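Teaching a Robot Arm to Clear a Table
Final Project Report, Intro to Robotics
Gadolcombe Technical College

1. Goal

Our team wanted to find out if a small robot arm could learn simple kitchen jobs by copying people. We picked two jobs. In the first one the arm picks up a piece of fruit and moves it to a spot we mark before the run. In the second one the arm takes a plate out of a dish rack and sets it on the table. We called the project Hirkarine, after a name one of us had used for a game bot, and it stuck.

We had one semester. The arm belongs to the department and is shared with two other teams, so our time on it was limited to evenings.

2. Equipment

The arm is a six-joint desktop model with a two-finger gripper. A small camera is mounted at the wrist and looks out past the fingers. The control software is called Rusach and was written by students in earlier years. We added a recording mode to it and fixed a bug that made the clock drift between the camera and the joint readings. That bug cost us most of October.

Training was done on a desktop computer in the lab, which we named Akl. It has one graphics card. A full training run took 12 hours, so we started them before going home and checked them in the morning.

3. Collecting the runs

One person drove the arm with a hand controller while another reset the table. We saved 3,070 runs in all. After throwing out the ones with dropped video, wrong labels or a bumped table, we had 1,775 left. That is a lot of waste. Most of it came from the first weeks, before we had a checklist for starting a run.

We changed the layout between runs so the arm would not just memorize one position. The fruit moved around, the rack was turned, and we swapped the order of the plates. We also left the room as it was and did not hang a backdrop behind the table. We wanted the model to deal with whatever was in view.

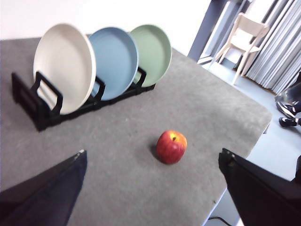 Figure 1. Wrist camera view with the apple between the gripper fingers and three plates in the rack.

The wrist view worked well for fruit. The apple is red and the tabletop is gray, and the model had little trouble telling them apart. Plates were harder. They overlap when they stand in the rack, and the light from above washes out their top edges. The model had to judge where one rim ended and the next one started.

4. Results

We tested each job 50 times with layouts that were not in the training set. For the fruit job, most tries ended with the apple on the marked spot. The usual failure was closing the gripper too early, so that one finger pushed the apple away. Once it started rolling, the arm kept going to the old position.

For the plate job, fewer than half of the tries worked. The arm often reached the correct plate but came in at the wrong angle and caught a bar of the rack. On a few tries it pulled the whole rack toward itself. We stopped those by hand.

Slowing the arm down helped with both jobs. We had been afraid it would make the motion jerky, but it did not.

5. Problems

The table has a felt-like cover, and it slid a little when the rack was dragged. We taped it down halfway through the semester -- the earlier runs were kept anyway, and we do not know how much this affected training.

We also had no good way to tell how tightly the gripper was holding something. The software only reports finger position.

6. Next steps

A second camera looking down from a fixed stand would show the gaps between plates better than the wrist view does. We would also record more plate runs and fewer fruit runs. Our set has far more fruit because it was quicker to reset.

The recording mode is now part of Rusach, and the setup notes are in the lab folder for next year's teams. The checklist is taped to the side of Akl.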